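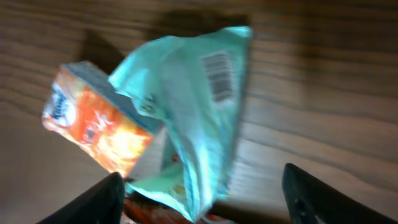 Venla Leinonen wrote:
Wipe under the carton first. Orange juice is acidic and the sugar sets hard, so if any of it gets under the base you end up with a ring that has to be sanded out. The wrapper can wait.

Ilari_O wrote:
Depends on the finish. What is on that top? Oil, hardwax or lacquer? On lacquer a juice ring comes off with a damp cloth the next morning.

Aatos K. (thread starter) wrote:
Oil. Two coats of Karppinen, the clear one, put on in May last year. Nothing since. The question was really about lunch trash and whether a desk mat is worth it. I eat at this table most days and clear it in the evening.

Venla Leinonen wrote:
Two coats and a year of use is a bare table as far as juice is concerned. Put a third coat on before you spend money on a mat.

cbelmonte wrote:
Disagree. I have a Pramwood top, oiled, 19 months old, and I keep a mat on one half. The half without the mat has gone dull and the other has not. Oil maintenance is fine if you do it. Most people don't.

Ilari_O wrote:
The half under your mat will also be a different color by now. Wood changes with light. Lift the mat and check.

cbelmonte wrote:
Checked. There is a line. Faint, but it is there.

Llinos Y. wrote:
On the trash side - glossy plastic wrappers are a bigger nuisance than people think. Printed film left on fresh oil can stick, and I have had ink come off on a shelf. On fully cured oil I have never seen it. Drink cartons go in with cartons where I live, emptied and flattened, straw out. Film goes separately. Check your local rules, they differ from one town to the next.

Aatos K. wrote:
Cartons and film are separate here too. The bin is in the hall, that is half the problem. Things sit on the table until I get up.

Llinos Y. wrote:
Then move the bin. A Gatton pedal bin fits beside a table leg and takes nearly a week of one person's wrappers.

Venla Leinonen wrote:
Small bin plus a third coat. 500 ml of oil is more than enough for a table. Sand lightly with the grain first, wipe off the excess after 15 minutes, and leave it overnight. Lay the used rags out flat outdoors to dry, they can self-heat if you ball them up.

Ilari_O wrote:
Still say lacquer if you eat there daily. Bultik water-based, matte.

Venla Leinonen wrote:
Over oil? It will peel.

Ilari_O wrote:
After stripping, obviously.

Aatos K. wrote:
Not stripping it. Ordered the oil, will move the bin tonight.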